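From: Dorottya Hegyi
To: westitz-sim mailing list
Date: 25 Jan 2023
Subject: Re: [westitz-sim] Cabinet set: what counts as a usable episode?

Mingxuan Yao wrote:

> I have been reading through the notes for the cabinet set and I can't
> find a rule for episodes where the gripper gets to the knob but the
> operator backs off and tries again. Do we keep those whole, cut them at
> the second approach, or drop them? Loubna says Manole kept everything
> and let the training side filter. The Pudenska notes say the opposite.
>
> Second question. Are the wrist views being saved at the control rate or
> at the render rate? My loader assumes one image per action and it fails
> on the newer files.
>
> Mingxuan

Taking these in order, with some background for people who joined the list after the Dalton set was closed.

The rule for retries is: keep them whole, and mark them. There is a field called "retry" in the episode header. It was optional in the old format and is required now. Set it to the number of times the operator opened the fingers and moved back after first coming within reach of the knob. A clean episode has retry = 0. If the number is above 3, drop the episode and record a new one from the same seed. Please don't cut at the second approach. A cut episode starts with the arm in a position that the reset code never produces, and the learner then sees start states that have no match at test time. We did this with the first Dalton files and spent a good part of March removing them.

Manole kept everything because their operators were slow and they could not afford to lose data. Pudenska dropped every retry because their learner had no way to use them. Neither case is ours. We train on whole episodes with a goal image, and a retry that ends well carries useful information about how to recover from a poor approach angle.

For reference, a wrist view from the current batch: 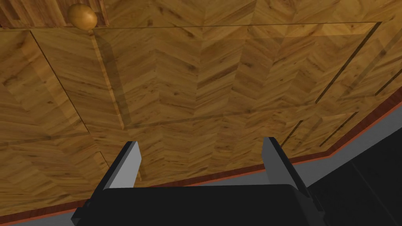
Wrist view, fingers open, oblique approach. Knob at upper left.

A start like this is acceptable. The knob is off to one side and the approach is at a slant, but both fingers and the knob are in view, and the groove lines give the network something to fix the panel's direction by. I would keep it. What I would not keep is a start in which the knob is outside the wrist view altogether, unless the episode is tagged "search". We have very few search episodes and they should not be mixed in with the rest.

Several people have asked about the wood texture. The herringbone pattern is hard on the depth estimate. The planks repeat, so matching between neighboring images can lock on to the wrong V and report a shift that did not take place. Ineke Van Acker tried replacing it with a flat color on a copy of the asset. The depth error went down, as expected, and the policy trained on those renders did worse on every textured cabinet in the test list. The pattern stays. If your method needs depth, read it from the simulator buffer and say so in the header (depth_source = sim). Do not mix estimated and simulator depth inside one file.

On the second question: images are saved at the render rate, actions at the control rate. These were the same until the last update. There are now 2 control steps per image. Your loader should read the "image_index" array, which gives the image in force at each action. Old files do not have that array. For those, use the plain step number. Laurențiu Bratu has a small conversion script which writes the array into old files, and I would prefer that we all run it once and stop supporting two layouts. Please run it on a copy first. It rewrites the file in place and does not check for free disk space before it begins.
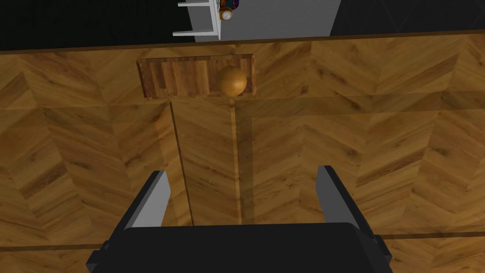 One related point on timing. The gripper command is recorded when it is sent, and the finger position is recorded when it is read back, so the two are offset by one control step. If you train on finger position as the target, shift it. If you train on the command, leave it alone. The header does not tell you which one a given baseline used, so look in the config file. I have seen two sets of results compared in the same table where one had the shift and the other did not – the difference between them was about what you would expect from the shift alone.

Operator instructions, restated, as the copy on the wiki is out of date:

- Reset with the episode seed. Do not move the arm by hand after reset.
- Open the fingers fully before the first approach.
- Approach at whatever angle feels natural. We want a spread of angles. Do not copy your previous episode.
- Close on the knob, pull until the success flag is set, hold for 16 control steps, release.
- If the fingers slip off after the flag is set, the episode still counts. Write "slip" in the notes field.
- If the arm hits a joint limit, stop and discard. Do not try to work out of it.

The hold matters more than people seem to think. Without it the last few actions are a mix of pulling and letting go, and the learner picks up a habit of releasing early. In the first week most discarded files were discarded for a short hold. The checker now rejects these on upload, so you will at least find out on the same day.

Camera placement is randomized a little at each reset. This is on purpose and should not be switched off to make driving easier. The room objects behind the cabinet are left in for the same reason. A learner which has only seen a blank background will do something odd the first time a shelf comes into view. If you find an episode where a room object blocks the wrist camera, send me the seed and I will take it off the list. I don't want the object moved, as that changes every other seed that uses the same room.

Current state of the set: 248 episodes have passed the checker. Loubna El Ouafi is going through the ones with retry above zero and filling in the counts by hand for files recorded before the field was required. If you recorded any of those and remember using the old key binding for "back off", write to her directly. That binding did not log an event, so the count has to be read from the finger positions, and it is easy to miss a partial opening.

Mingxuan, to your last point from the call: yes, drawer and door episodes go in the same folder. The task string separates them. Use "open drawer" or "open door" exactly, in lower case, with no final period. The loader compares strings and will treat anything else as a new task.

Open items:

Laurențiu – post the path of the conversion script and the version it was tested with.
Ineke – add the flat-color result to the notes, including the test list used.
Mingxuan – confirm that the loader works on one old file and one new file after conversion.

I will update the wiki page once the loader is confirmed.

Dorottya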